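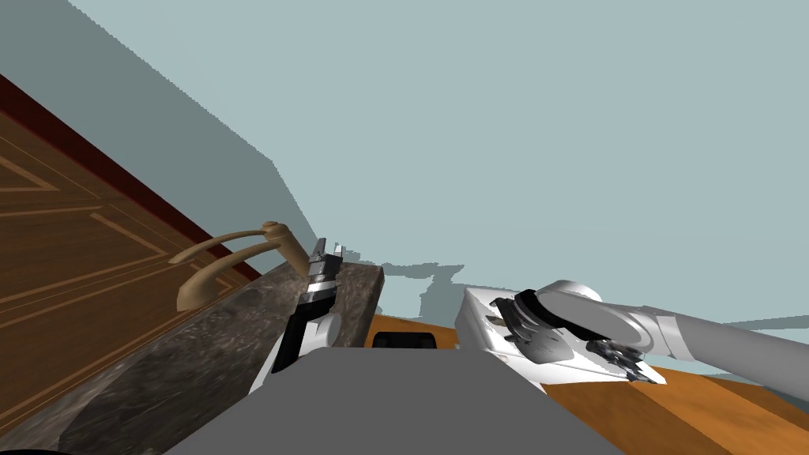 Kitchen scene in the Restix simulator, two-arm model loaded, left gripper next to the faucet.

I bought Restix to test motions before building anything at the shared shop in Pistden. After 28 evenings with it, the verdict is good on geometry and weak on everything around it.

Import took 2 tries. The Tanar arm model came in cleanly; the gripper joints needed their limits typed in by hand. Camera placement is flexible – one on the body, one at the gripper – and each keeps its own tilt, so expect slanted horizons until you correct the mount angles.
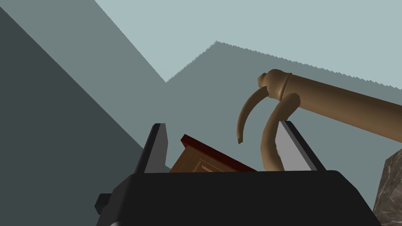 The gripper view is the one I use most. It shows whether the fingers line up with a target long before the body view does. Shadow edges render jagged at the default setting, and raising the quality cost more speed than I was willing to give up.

Contact settings are per object, with no way to copy them across. I filed a request on 28 July 2025.
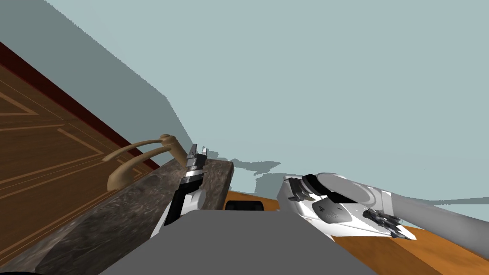

Compared with Albers, which I used until December, setup is slower and the joint readouts are easier to follow. The manual skips collision groups entirely.

Rating: 4 out of 5. Export to the shop controller not tested yet.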